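MECHATRONICS 2: HANDLING AND GRIPPING
Handout for Practical 4 - Comparing fingertips on soft goods
Prepared by Warrick Katene
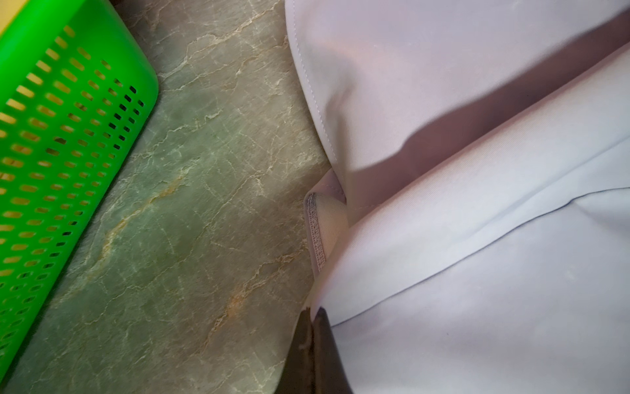
Figure 1. Wrist camera view, garment work. Black finger at the lower edge of the fabric, green basket to the left.

1. Purpose

Rigid parts hold their shape when a gripper touches them. Cloth does not, and most of the grasp rules from Practical 3 fail on it for that reason. In this session each group compares two fingertips, the Bunell and the Trunau, on the same arm with the same controller settings, and reports which one picks up a garment edge more reliably. The task is a single pick and place: take the garment from the bench, carry it clear and release it over a basket.

2. Equipment

Waaka arm with parallel gripper and wrist camera
Asico controller, software as installed (do not update)
Bunell tips: hard, smooth face
Trunau tips: softer, ribbed face
Garments from the tub, one per group
Perforated plastic basket

The tips are held by 2 screws each. Tighten by hand with the short key only. Gripper width must be re-zeroed after every tip change - a closed reading taken with the old tips is meaningless with the new ones.

3. Reading the wrist view

Before any motion, look at the live view and decide where you would grasp. Figure 1 shows the features that matter. The stitched edge and the overlocked hem are thicker than the surrounding cloth and give the tips something to close on. A smooth panel in the middle of a garment can also be grasped, but the tips must first push up a ridge, and the result depends heavily on friction against the bench.

Two problems with this view should be noted. First, shadows on pale cloth are easily mistaken for folds. In Figure 1 the broad diagonal band across the upper part of the fabric is shadow, while the long line in the lower right is a crease with a thin highlight along it. An edge detector with a low threshold will tend to return both. Second, the finger is close to the lens and out of focus, so its outline is a poor guide to the position of the tip. Use the calibrated tip position from the controller instead.

Patterned benches make segmentation harder again. The veins in a marble-look surface are long, thin and of mixed colour, and a simple colour mask will leave fragments of them in the result. Record the mask settings you use.

4. Procedure

4.1 Fit the Bunell tips and re-zero the gripper.
4.2 Drop the garment on the bench from elbow height. Do not arrange it.
4.3 Choose a grasp point on a hem or seam and log its position.
4.4 Descend at the slow speed until contact is reported. Stop. Check the view before closing.
4.5 Close at the set force, lift, hold, then move to the basket and release.
4.6 Score the attempt (section 5) and repeat from 4.2 until you have 18 attempts.
4.7 Change to the Trunau tips and repeat the whole series.

Keep the same person choosing grasp points for both series. If you swap, say so in the report.

5. Scoring

H - held through lift and transfer
S - slipped during lift or transfer
M - missed, tips closed on nothing
D - more than one layer taken where one was intended

A D score counts as a success for transfer and a failure for layer selection. Report the two rates separately.

6. Contact threshold

The controller reports contact as a raw value with no units. On the teaching arm the threshold is set to 979, found by trial last August. It suits the hard tips. The softer tips compress before the reading rises and will usually travel further into the cloth before stopping, so expect more D scores with them. Leave the threshold alone for the main comparison. Groups that finish early may lower it and run a short extra series, reported in its own table.

7. Report

Submit one table of scores per tip, one wrist view per tip with the chosen grasp point marked, and roughly a page of discussion. Cover the following:

How did grasp point (hem, seam, open panel) affect the slip rate?
Did the folds you chose from the camera view match what the tips met?
Would your preferred tip change on a heavier fabric?

Percentages alone are not accepted - give the raw counts beside them. Reports are due Friday, before the tutorial.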